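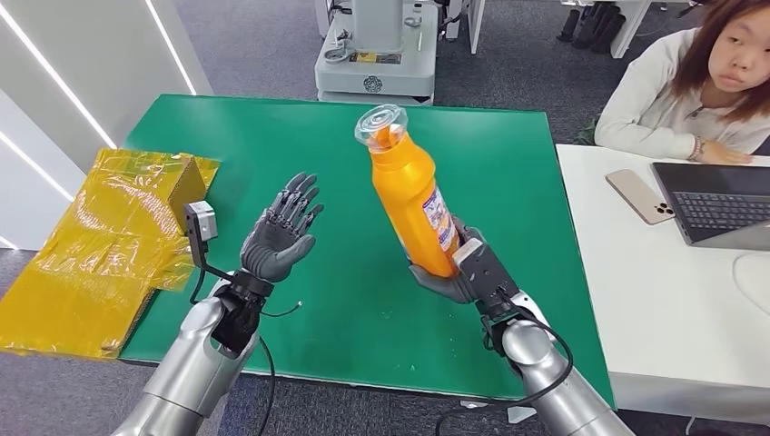
Galleries > Household > Laundry > The Orange Bottle

I don't trust laundry detergent packaging, and I've been saying so on these pages for years. Every bottle promises less work and fewer drips. My shirts have yet to notice. Priya Blackwood talked me into giving this orange one its own gallery anyway, mostly for the label, which has more to say than any detergent I've owned.

A clear cap with rings around the top comes with it. I measure with an old spoon, so I can't say I was excited.

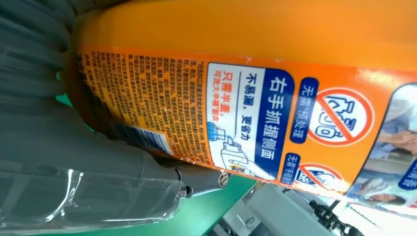

Page last changed: 08/12/2022

The back-label claims, large and small. The navy banner tells you to grip the side with your right hand. I'm left-handed, so we were off to a bad start. Beside it comes "less leakage, more effort-saving," with a little drawing of a hand on the bottle and a blue splash by the spout. Less leakage than what? They don't say.

The next tag says no pre-treatment needed, beside a crossed-out picture of a container. I have a gravy stain from September that would like a word. There's also a line about half a cap doing a big load — fine, but whose machine, and how dirty were the clothes? The small print may cover it. I gave up on the small print.

Cayetano Marín, who used to write the Kiston laundry pages, thinks I'm too hard on labels. He also paid for 30 Cidach dryer sheets that smelled like a bus.
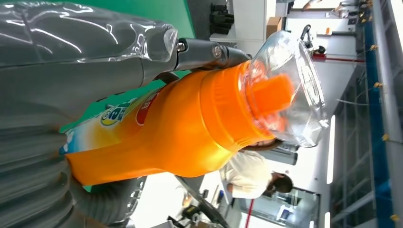

I'll give the clear cover some credit. It sits over an orange screw cap, and a cup you can see through beats the cloudy kind I always end up guessing with. Whether anyone stops at half is another matter. I know I pour until it looks like enough.

The other label is prettier, with a round yellow logo and some blue and white along the bottom edge. Pretty labels have fooled me before. I'm keeping the spoon.

Filed under: Laundry & Cleaning, Labels, Unconvinced

Contact | © 2022 Grirberg Household Pages | Back to top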